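**May, packing bench, 2:40 pm**

Label printer ran out halfway through the Sernance order. Changed the roll and cleaned the head while the lid was up. Writing down the steps again so the next person doesn't have to dig through last year's notebook.

1. Power off at the back, then open the lid all the way.
2. Lift out the spindle and pull off the end piece. Slide the old core off. Cores go in the cardboard bin under the stairs, not the trash.
3. Wipe the print head with alcohol and let it dry for a minute. Wipe the rubber roller too, turning it by hand.
4. New roll on the spindle, end piece pushed up snug. If it's loose the labels wander and the barcode gets clipped on the right.
5. Labels face up, out over the tear bar. Close the lid until both sides click.
6. Power on, hold feed until it finds the gap.

First test label came out 9 mm low. Ran the gap calibration twice and it settled. Darkness is at the same setting as before; going higher smears on the Orent stock.

Counter read 2,623 at the change. There are 18 rolls left in the cabinet. Pitkänen wants over a week's notice now, so the reorder should go in when we get down to half of that.

Open items:

- 85 labels still to print for Sernance, starting again from the one that came out half blank. Check the numbers against the sheet so we don't get a duplicate.
- Trelberg cartons need the large label. Don't start them on this roll.
- Bench needs a wipe before anything white goes on it.

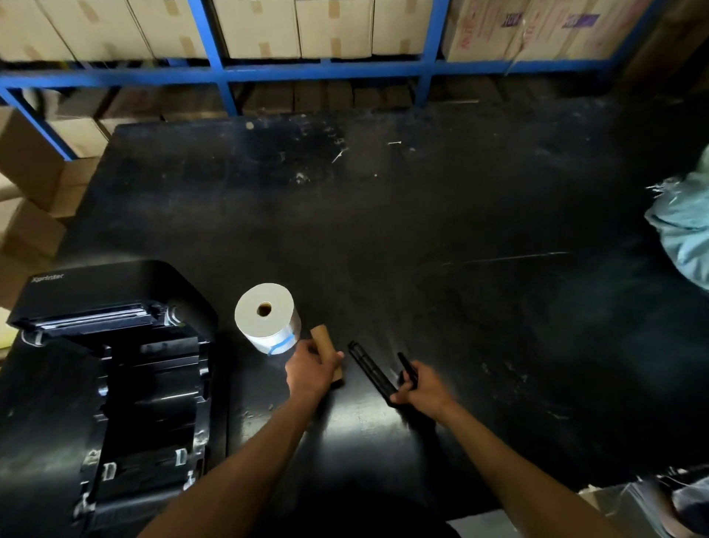
Raimo Hirvonen: I'd put the reorder in now. Trelberg will go through the large ones faster than we think, and it's the same supplier. Also, one calibration is enough if you feed three blanks first.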